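Software de control y planificación | Manipulación bimanual

Tametti Control: planificación de trayectorias para sistemas de dos brazos
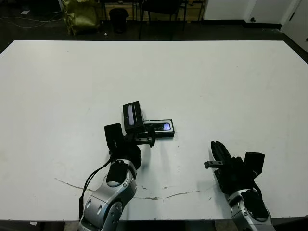
Vista desde la cabeza del robot: la pinza izquierda sujeta un dispositivo oscuro con la pantalla encendida; la mano derecha permanece libre sobre la mesa.

Tametti Control es el entorno de planificación y supervisión que Zevska suministra para plataformas de manipulación con dos brazos. Reúne en una sola instalación el planificador de movimientos, el módulo de percepción y las herramientas de registro, y puede contratarse con licencia por puesto o por centro.

El planificador calcula de forma conjunta las trayectorias de ambos brazos y comprueba las colisiones entre ellos, con la superficie de trabajo y con el objeto sujeto. Cuando uno de los brazos mantiene una pieza, el otro conserva su propio margen de maniobra, configurable por el usuario. El tiempo medio de replanificación es de alrededor de 32 milisegundos en el equipo de referencia.

El módulo de percepción estima la posición y la orientación de objetos planos u oscuros a partir de la cámara de cabeza. Las sombras que proyectan las pinzas sobre superficies claras se tratan mediante un filtro específico, ajustable desde el panel de calibración. La biblioteca Chiriac, incluida en la licencia, contiene 853 modelos de objetos de uso común y admite la incorporación de modelos propios.

Cada sesión queda registrada con las órdenes enviadas, los estados articulares y las imágenes. Los registros se exportan al visor Makberg, disponible por separado.

La versión 3 requiere la migración previa de los perfiles de efector creados en versiones anteriores. La documentación técnica se entrega en español y en inglés.

Responsable de producto: Brândușa Dinu. Las solicitudes de demostración se atienden hasta noviembre.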